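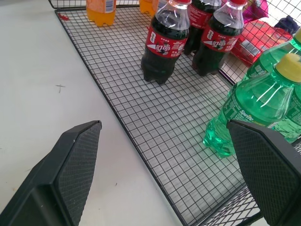
Black wire mesh tray on a white tabletop.

Clothing Care and Sizing FAQ

How do I find my size in Rurance knitwear?
Measure the chest at its widest point, under the arms, with the tape level. Compare the figure with the garment chart, not the body chart. If you fall between sizes, order the larger one in wool and the smaller one in cotton blends.

Will the Quinlan cardigan shrink?
Expect up to 2 percent in length after the first cold wash. Tumble drying voids the shrinkage guarantee.

What is the Travberg coat made of?
The shell is 95 percent wool and 5 percent nylon. The lining is viscose. Dry clean only.

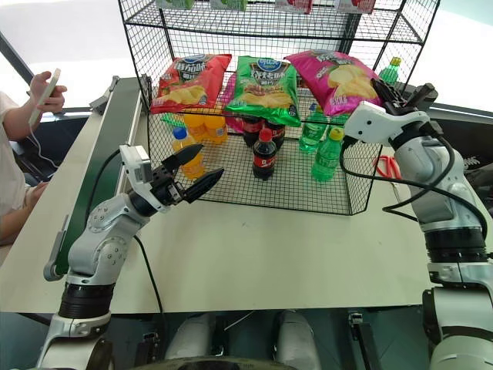
Spare buttons are sewn to the inside seam of the coat. Replacements can be ordered by style number, which is printed on the care label.

Do dyed colors bleed?
Reds and deep pinks may release dye in the first few washes. Wash them separately in cold water.

How long do I have to return an item?
Unworn items with tags attached can be returned to Fidirwood within 17 days of delivery. Hosiery and pierced earrings are excluded. Exchanges follow the same terms.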